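January, late evening

I finally got to the ink painting show at the Lurmont, and I am so glad I went before it closes! Nam-gil Seok walked me through it himself, all 70 scrolls, though I lingered so long at the first 9 that he gave up and went to find a chair. My favorite was a river in mist, hardly any ink on it at all -- just a boat, and a bank you have to half imagine. He told me the painter mixed her own ink every morning for nearly 50 years, and I came home wanting to try (I have one decent brush and no patience, but never mind).

White bottle, pink cup, white table.

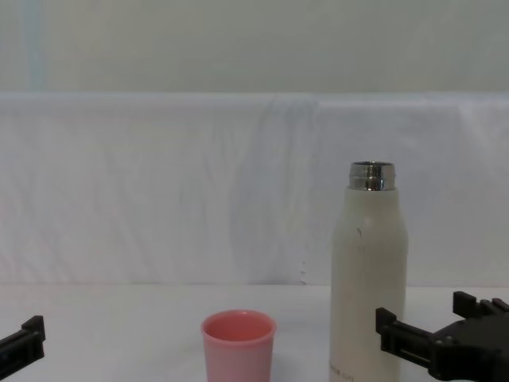
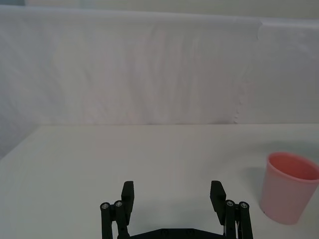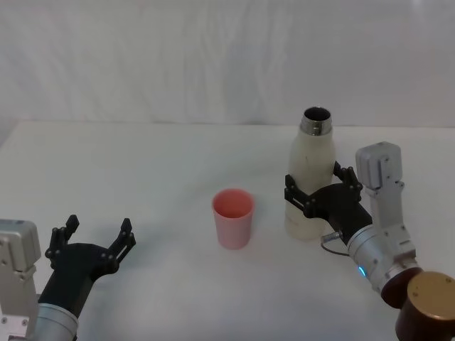
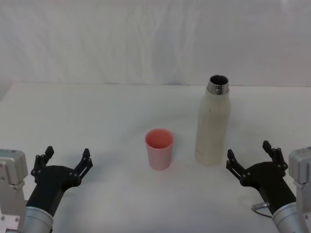 To do before bed

Write to Nam-gil and thank him properly. Look for the 3 sheets of good paper I put away somewhere last winter.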